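Kondel Table Things: Read Me First

Hello and welcome! This is the little guide to the Kondel set, a collection of pictures of small decorative things sitting on tabletops - fabric butterflies for the most part. We started it in November because we were tired of craft pictures where everything is brand new and spotless, and it has grown to 481 pictures in 19 folders.

What is in the butterfly folders

The butterflies are artificial, made of thin fabric you can partly see through, and they come in more than one size. We label each one by size, wing color and body color, so the pair in the next picture goes down as "smaller, pale blue-white, light green body" and "larger, pale blue-white, pale green body." The larger one's wing edges are a bit wavy, and that gets its own tag too (we do love our tags).

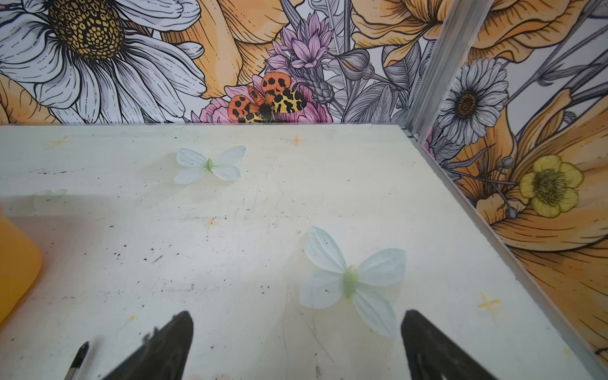
About the tabletop

Please leave the scuffs, specks and yellowish stains as they are - no cleaning up in an editor. The small orange-yellow crosses drawn on the table should stay as well, and they have the label "table mark." Floral panels go under "backdrop."

Versions

Version 4 is the current one, dated January 7, 2021. It fixes six folder names that still said Nudach.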